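Ticket: Stock export to Raltico stops part way
Site: Kukemby
Status: Closed
Opened: 25 January 2023

Summary

The overnight stock export from Custia to Raltico finishes with a status of OK, but the file that arrives is short. The product table holds 2,774 rows. The file received has 2,000 rows plus the header. No error is written to the log at either end, and the job has been marked green every night since the December update.

Steps taken so far

Ran the export by hand from the admin screen. Same result, 2,000 rows.

Ran it again with the filter set to a single warehouse. All rows for that warehouse arrived. The single-warehouse file is well under the size of the full one, so this proves little.

Checked disk space on the export server. Plenty free. Checked the transfer log – the file size sent and the file size received match to the byte, so the loss happens before the transfer starts.

Opened the short file in a text editor. The last line is complete and ends with a normal line break. There are no odd characters in the product name on that line or in the one that should follow it. 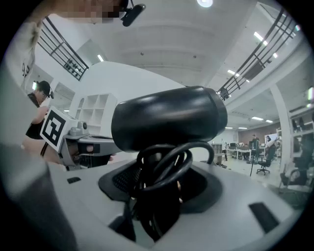
Zarmeena Bajwa: Is the export still reading in pages? The old version fetched 200 rows at a time and carried on until it got an empty page. If the new one has a page limit as well as a page size, you would get a round number like this and no error.

Checked. The page size is still 200. There is a new setting in the December version called "max pages", which does not appear on the admin screen and is only in the configuration file. It was set to 10, the default. Ten pages of 200 rows gives the figure we are seeing.

The setting is not mentioned in the upgrade notes. The job treats reaching the limit as a normal finish, hence the OK status.

Change made

Set "max pages" to 15 and restarted the export service. Ran the job by hand. 2,774 rows received, header correct, last product code matches the last code in the table.

The limit now allows 3,000 rows. Kukemby adds stock lines slowly, but the table will pass that figure in the end, and the job would then fail in the same quiet way.

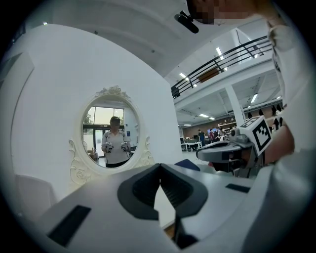

A value of 0 is supposed to mean no limit. Tried it on the test copy and the job did not start at all – the log shows "invalid range" and nothing further. Put it back to 15. Reported to Ghauri as a separate fault, along with a request that the job should end with a warning when it stops at the limit.

Added a check after the transfer which compares the row count in the file with the count in the table and sends an email if they differ. Tested it by setting "max pages" to 10 again on the test copy. The email arrived.

Left to do

Raltico still shows old quantities for the lines missed since the update. A full reload is needed, as the nightly import only touches rows that are in the file. Reload to be run after close of business, with the nightly job paused until it has finished.

Update: reload complete. Quantities compared for a sample of the missing lines and all agree with Custia. Nightly job switched back on. Closing this ticket; the "invalid range" fault stays open under its own number.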